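Prulcombe adds a garment-handling cell to its rental list

Prulcombe has added a two-arm garment cell to its equipment rental list. The cell is called the Plalline and is built for labs and small firms that want to try robots on clothing without designing a station from scratch. Bookings opened on October 17, 2020, and the first units go out with the full kit described here.

The Plalline comes as one enclosure with both arms already mounted on an aluminum rail. Each gripper has its own wrist camera, and the fixed cameras are set up before delivery. A wooden clothes rack, plastic hangers and a perforated basket are part of the package. Renters can use the clothes supplied or bring their own. Prulcombe suggests starting with heavier woven items and leaving thin or ruffled ones for later, as they tend to bunch up in the fingers.

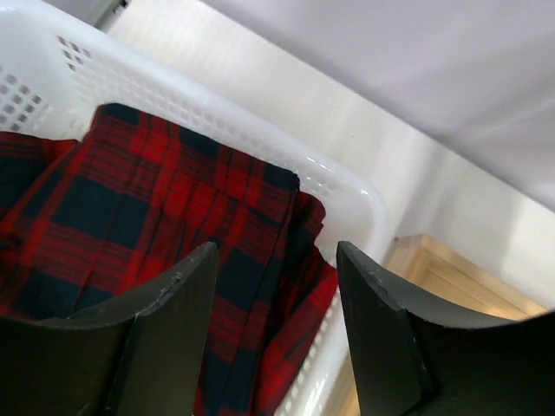
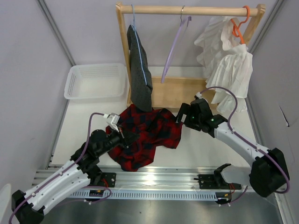
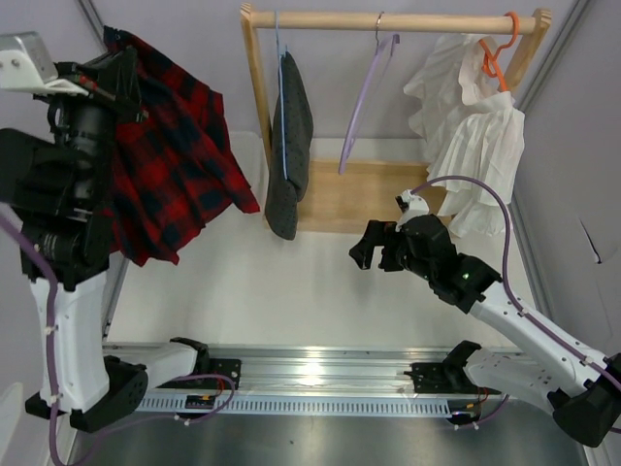
Plaid garments and the Plalline cell's grippers at work.

Setup takes 2 people and one free afternoon. The enclosure needs a level floor and a standard wall outlet. Arm control runs on the Georgiev software package, which is licensed for the length of the rental and can be moved to a second computer on request. Users who already have their own control code can connect directly, though support in that case is limited to the hardware.

Kanchan Ahuja, who looks after rentals at Prulcombe, said most early questions have been about cables. "People want to know if the arms can cross over without snagging. They can, but check the loops at the start of each session and again if you move an arm along the rail."

The rental price is $3000 a month, with a minimum term of two months. That covers delivery, one training visit and replacement finger pads. A spare set of grippers can be added for $60 a week. Damage to the enclosure panels is charged separately - small marks are fine.

A smaller one-arm version, the Brimine, has been on the list since July and is still available. It suits basic pick-and-place work, but Prulcombe does not recommend it for hanging or folding clothes.

There are eight Plalline cells in this first group. To reserve one, write to the rentals desk with your preferred start month, the size of your room and the kinds of garments you plan to use.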